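Kun handheld gripper set: data card and purchasing notes

Status: in use since October
Maintained by: Yi-chun Chuang
Budget questions: Benedikt Baumgart

What this covers

The Kun set holds recordings made with hand-held gripper tools in ordinary rooms. There are 1,537 recordings in the current release. This card lists what we bought, what we would buy again and what the next round needs, so that the request can go in with the release.

Equipment on hand

2 hand-held grippers, assembled in house from the Jolta parts list
2 cameras, one fixed to each gripper
Spare fingers, black, printed as needed
One Ferkov drive for each gripper, used for nightly copies

Fingers are budgeted as consumables. Please do not order them singly. Kálmán Bakos keeps the print files and will run a batch when the spares bin gets low.

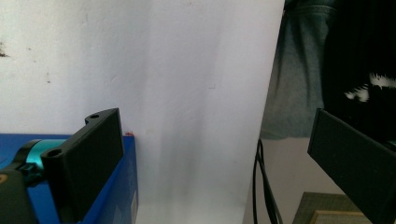

View from the gripper camera, with both fingers in view and a blue box behind the left one.

Rooms are recorded as they are. We don't buy backdrops or extra lighting, and neither should be added to the next request. Clothing, cables and furniture stay in the recordings unless someone asks for them to be removed before release.

Planned for the next round

Storage comes first. The drives were full before the last session ended, and copying took until 2 a.m. Wendell Mercado has a quote from Brarura for larger ones. We have set aside 500 dollars for cables, screws and filament. A third gripper is on hold until the storage order is paid.

Known gaps

Costs before October were kept in a separate sheet and have not been merged. Shipping is missing from the Ferkov line.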